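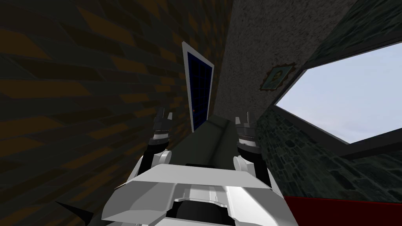 Drasis in the sim room, both grippers open, one on either side of the long piece.

Re: [anudari-builders] Two arms before one arm works?

Hi all,

Sorry for the slow answer, I wanted to get the second arm loading properly before I wrote back, and then I wanted to get it loading properly without the elbow folding through the shoulder, and that ate most of my evenings. It's in now! The render at the top is from this morning. I'll go through the questions in order and then ask a couple of my own at the end.

> I've been following the Drasis thread and I like it a lot, but I'm a bit
> worried about the order you're doing things in. Last I heard the real
> left arm was still drooping at the shoulder when the power comes up, and
> now you're talking about a second one. Wouldn't it make sense to finish
> the first?

Yes and no. The droop is fixed on the bench, I just never posted about it. It was the homing routine. The shoulder was letting go of its brake before the controller had a position to hold, so for a moment the arm was just hanging out there by itself, and it's heavy enough that a moment is plenty. I swapped the order (controller on, read position, set target to that position, then brake off) and now it comes up with a tiny twitch and stays put. If anybody else is running the Ichikawa joints, check yours, because the sample code that came with mine does it the bad way around.

The second arm is only in the sim so far. The real one is a box of machined parts and a bag of screws on the shelf over the drill press, please don't tidy it. What I wanted to know before I cut any more metal is whether the two of them can work close together on the same object without getting in each other's way, and the sim is a lot cheaper for finding that out. I've already crashed them into each other more times than I'd care to pay for.

> Also, what are you using for the model? I tried to open the files from
> the shared folder and got a pile of gray blocks.

Ha, yes, those are the collision shapes. You opened the wrong one of the pair, and that's my fault for naming them so badly. The file ending in _hull is the blocky version the physics uses, and the one ending in _skin is the pretty one with the white panels and all the bevels. The skin doesn't do anything, you can delete it and everything runs the same, but I find it a lot easier to tell which way the body is facing when it has real panels on it. The black opening in the plating is there in the skin too, and I'm hoping to route the cables for both arms through it on the real one. In the sim the cables don't exist and life is beautiful.

The room is from the Illitz pack that one of us put in the folder a while back. I didn't build any of it. You get the dark brick, the cobblestone wall under the window, the blue door with its little red knob, even a portrait in a fancy frame, which is a lot more decorating than we've done at Anudari. I started out on a plain gray floor with nothing else and I'd suggest everybody move off that as soon as they can. On the plain floor I kept losing track of how fast things were moving. With bricks behind the left gripper I can see a wobble right away.

> What's the long thing in front of it? Is that a table it's supposed to
> lift, or did you leave a couch in the way?

Call it a bench if you like. It's the long grey-green shape in the middle and it's the thing I want it to handle. I chose it because you can't do it with one arm. Grab a long thing at one spot and the far end swings around and there goes your wrist. With a gripper on each side you can squeeze it between the arms and share the load, at least that's the idea.

Where I've got to: the arms go out, one on the left and one on the right, fingers pointing up and open, and they hold there. That's the start pose, and that's the pose in the render. From there they're supposed to turn at the wrist, come in together and touch both sides at the same time. "The same time" is the part I'm fighting with. The left one has been arriving early. I thought it was a tuning problem and wasted a whole evening on gains, and it was really that the two arms were getting their targets one after the other in the same loop, with a print statement between them. The loop is meant to run at 200 Hz and it was doing nothing of the kind. I took the print statement out, put both targets in a single message, and they're much closer now. Still a bit off.

The other thing is that the right gripper sits a little lower than the left in that pose. I typed the same angles in for both, mirrored, so either I've flipped a sign somewhere in the upper arm or the mounting point on that side is off by a hair. I'd put money on the sign. If you have five minutes and the patience for it, compare the two shoulder blocks in the arm file and tell me what I'm not seeing. I've read it so often that my eyes just slide over it.

> What are you doing for power with two? The supply on the cart can
> hardly keep up with one.

That supply is going back in the cupboard. The plan is a 48 volt pack in the base with a separate fuse for each arm, so that one can trip and the other can still hold what it's holding. I'd really like somebody who knows more than I do to look at that plan! What I don't know is what happens when both shoulders brake hard together and push current back into the pack. With one arm it was never enough to matter. With two I can see the bus voltage creeping up in the log when I fake it with weights, and I don't love that. Does anybody have a brake resistor left over from the router rebuild? I'd borrow it just to see if the creeping goes away.

> And are you still printing the gripper fingers?

Still printing them, yes. They open up to 40 millimeters, enough for the edge of a board or a handle, and nowhere near enough to go around the long piece. So for that job the fingers stay open and the outside of the gripper does the pushing, which I know sounds silly. I may print a set of flat pads that clip on over them. The first try at pads cracked along the layers as soon as I leaned on one, so next time I'll lay them flat on the bed and live with the supports.

I also want to try the softer filament on the contact side. In the sim I just turn the friction number up until it behaves, and I'm very aware that I'm cheating. Right now it's set to something you'd get from a new sneaker on a dry gym floor. A printed pad on painted wood is going to be a lot more slippery than that, and I'd like to measure it before I get too proud of anything. My plan is the cheap way: pad on a board, tip the board, note the angle when it slides. If you have scraps of different finishes, drop them in the bin under my shelf.

> Last one, can other people run this yet or is it only on your laptop?

It runs on the workshop machine now, the one by the door. Open the drasis folder, start the sim script, and wait, because the first load is slow and it looks like it's hung. It hasn't. Let it sit until the room comes up. Then:

- the space bar pauses everything
- R puts the arms back to the start pose
- G opens and closes both grippers together
- H is supposed to be the height adjustment, but leave it alone for now, it throws the base across the room

If it crashes, save the log before you start it again, it gets overwritten every time. I know, I know. It's on the list.

Now my questions. First, does anybody have a feeling about where the emergency stop should live on a two-armed machine? On the one-arm cart I could stand behind it and reach. With arms out on both sides I'm less happy about reaching for anything on the body, and I've been thinking of a wired button on a long lead that stays in my hand. I'd also like it to hold position on a stop and not drop everything, but I've read strong opinions both ways and I'd like to hear yours.

Second, I need the big bench for an afternoon when the second shoulder goes together. It's 11 parts and every one of them has to go on in order, and if I have to clear it away halfway through I'll lose the shims for sure. Any afternoon is fine with me. If you have something glued up and clamped there, say so and I'll wait.

And if you're ordering from Ichikawa soon, let me in on it. I'm short one of the silver wrist rings for the right side and the shipping costs more than the ring does.

I'll be in tomorrow from 4 pm or so, chasing that sign error.

> Great work so far by the way, my kid keeps asking when it gets a face.

Tell them I'm taking drawings. It has to fit on a flat white panel and it can't cover the cable hole.

--
anudari-builders mailing list
Reply to this message to post to everyone on the list.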